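Filed under: Media, Opinion

When the forum takes your post down

I wrote 800 words last month on the Visbridge bus lane vote and put them up on Stitix. They were gone in 11 hours. The notice said "political content, unverified." It didn't say which part.

I had linked the minutes for every claim. I appealed and got the same notice back with a new date on it. Two people who argued the other side had their posts removed as well, so I don't think this was about which side I was on. I think the rule is too vague to follow.

A private site can set its own rules. I would just like to read them before I post. Salazar Street gets its next hearing in September, and I'll be writing about that one on my own blog.

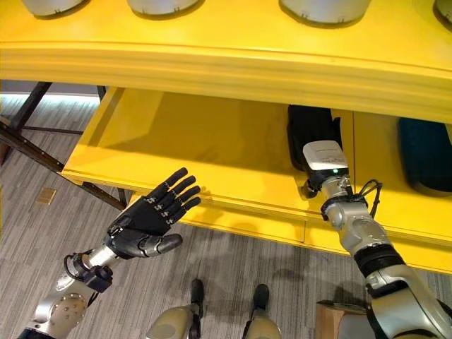
The yellow drawer, pulled out.

If you saved a copy of the original, please send it to me. Mine has the old headline.

Share this (6)

4 Comments

Ese Okafor: Mine went too. Same wording.

womby: You can still read the minutes at the library.

dlk: Which rule number did they cite?

Ese Okafor: None on mine.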